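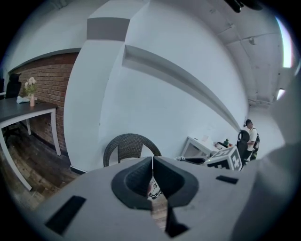

Llevo 13 meses en Vesent y en marzo me cambiaron el puesto sin cambiarme el nombre del cargo. Antes preparaba pedidos. Ahora paso media mañana enseñando con la pinza de mano cómo se coge una cosa y la otra media revisando lo que hace el brazo del almacén de Fonseca cuando le toca hacerlo solo.

El trabajo con la pinza cansa menos la espalda y más la muñeca. Se repite el mismo gesto muchas veces, despacio, y si uno se distrae hay que tirar la toma y empezar. La semana pasada entregamos 859 tomas válidas. Olga Baptista, que lleva la planificación, quería más, pero aceptó el número cuando vio cuántas se habían descartado por ir con prisa.

En el almacén el cambio se nota en los turnos. El de noche ha pasado de cinco personas a dos. No hubo despidos; a tres las movieron a devoluciones, que es un sitio con más ruido y peor horario de comida. Jadwiga Sadowski pidió volver y le dijeron que en verano se vería. Yo salí ganando y ella no, y las dos hacíamos lo mismo.

También ha cambiado la forma de hablar. Antes, si una caja venía mal cerrada, se lo decías a quien la había cerrado. Ahora se abre una incidencia y contesta alguien de Dullus, normalmente al día siguiente. Las cajas blandas siguen saliendo mal y las apartamos a mano.

El plus por grabar es de 2 euros la hora. Lo hemos pedido por escrito, porque de momento solo consta en un correo. La reunión es a final de mes y Carolina Veloso va en nombre del turno de mañana. Le he pasado mis hojas de horas.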